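Stenent moving to one episode a week, good or bad?

grodico_fan
Posted Friday, 9:14 PM

So the word is out that season three of Bellis is going weekly on Stenent instead of dropping all at once, starting in July. I am so happy about this! Half the fun of the first season was everybody guessing who had moved the boat (my sister and I had a whole chart going), and last season the whole thing was spoiled for me by lunchtime.

tallpine51
I'm going the other way. I work nights and I like to save up a show and watch it over a weekend. Weekly means dodging spoilers for two months.

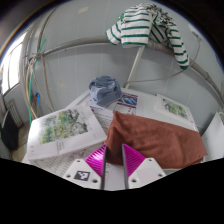

And the episodes are only 30 minutes now. You sit down, get the recap, get the credits, and then it's over. Alar did the same thing with its baking show and I quit after week four.

marniewatches
You quit the Alar show?? The finale was the best hour of reality TV I've seen in years! The bread round alone! Please go back and finish it.

tallpine51
Maybe. The host wore me out.

grodico_fan
OK, the host is a lot, I'll give you that. But Bellis is a mystery, and mysteries need the wait. Arlindo Barbosa wrote the first season with those huge cliffhangers and they fell flat for anyone who just let the next one play. I rewatched it one a night this spring and it was like a different show, so much better.

quietcouch
Did they say how many episodes? Season two had 10 and it sagged in the middle, the whole trip to the lighthouse could go.

marniewatches
Don't you dare, the lighthouse is my favorite part! Eight this time, from what I read.

quietcouch
Eight is good. I still think they should put up the first three together and then go weekly.

tallpine51
I could live with that. Three up front and I'd probably watch live.

grodico_fan
Sold! I'll start an episode one thread the night before. No book spoilers in it please, some of us are only on chapter 27.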